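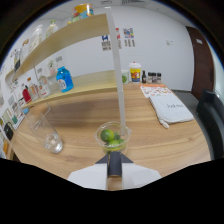

Acids and dissolved gases in drinks: notes for unit 3

An acid is described as weak when only a small share of its molecules give up a hydrogen ion in water. The term refers to the extent of ionization and says nothing about how sour the solution tastes or how much acid has been added. Citric acid, the main acid in limes such as the three in the glass bowl, is weak in this sense, yet undiluted lime juice commonly has a pH between 2 and 3. The low value follows from the high concentration of acid in the juice. Students should keep strength and concentration apart in all written work; the marking scheme for the Firkdale problem set treats them as separate terms.

Citric acid can release 3 hydrogen ions per molecule. The pKa values at 25 °C are close to 3.1, 4.8 and 6.4. Only the first step matters much in juice. The second and third become important when a base is added, and they lie near enough together that the titration curve shows no clean step between them. With sodium hydroxide and phenolphthalein, the color change marks the end of the third step, so the moles of base must be divided by 3 to obtain the moles of citric acid. Omitting this division was the most common error in last September's reports.

Carbonic acid

Carbon dioxide dissolves in water and a small part of it reacts:

CO2 (aq) + H2O ⇌ H2CO3 (aq)
H2CO3 (aq) ⇌ H+ (aq) + HCO3- (aq)

Most of the dissolved gas stays as CO2. Tables usually combine the two forms and give one apparent pKa close to 6.35. The true value for H2CO3 alone is much lower. Check which one a table uses before putting it into a calculation.

The amount dissolved is set by Henry's law:

c = kH × p

where c is the concentration of dissolved gas in mol/L, p is the partial pressure of the gas above the liquid in atm, and kH for carbon dioxide in water at 25 °C is 0.034 mol/L per atm. Some books write the law the other way up, with the constant in atm per mol/L. The units show which form is meant.

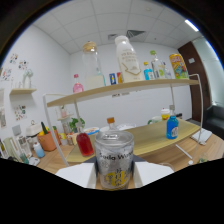

Figure 2. Soda water in a clear can with a ring-pull lid.

While a container is sealed, the gas above the liquid and the gas in solution approach equilibrium. Opening it lowers the partial pressure of carbon dioxide to near zero and the solution is then supersaturated. Loss of gas is slow at a smooth surface – bubbles form mainly at scratches, fibers and trapped pockets of air. Warming speeds the loss, as kH falls with temperature.

Problems

1. The pressure of carbon dioxide above a sample is 790 mmHg at 25 °C. Convert to atm and find c.

2. Using your answer to problem 1 and the apparent pKa, estimate the pH. State the approximation used.

3. Repeat problem 2 for a pressure 6 times as large. Explain why the pH does not fall by a full unit.

Written answers go to Bimla Rathore before the Rorkness lab session. Show units on every line.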